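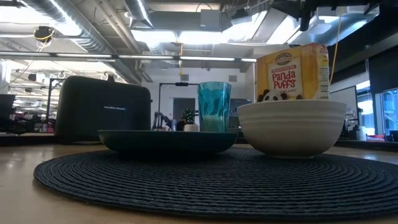
Photo: Renji Sugiyama / Clamutier

Clamutier tableware lending scheme: progress to the end of May

The lending store at Tamuretti now holds 3,365 pieces, all entered in the Ilteck stock system. Labelling of bowls and plates is complete. A further 400 glasses are on order from Okabe – delivery is due in June.

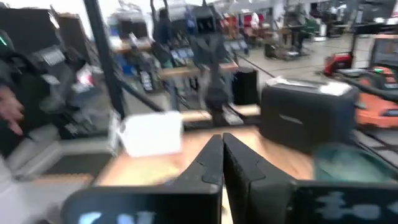 Stock and storage

Shelving in bay 2 was fitted on a Thursday and passed its load check at 200 kg per shelf. Return times remain slower than planned, chiefly at weekends, and a second drop-off hour at 6 pm is being tested. Breakages are recorded at check-in and charged to the replacement budget, which is unspent to date.

No change to the grant total is requested. The next claim will cover glass racks and transport.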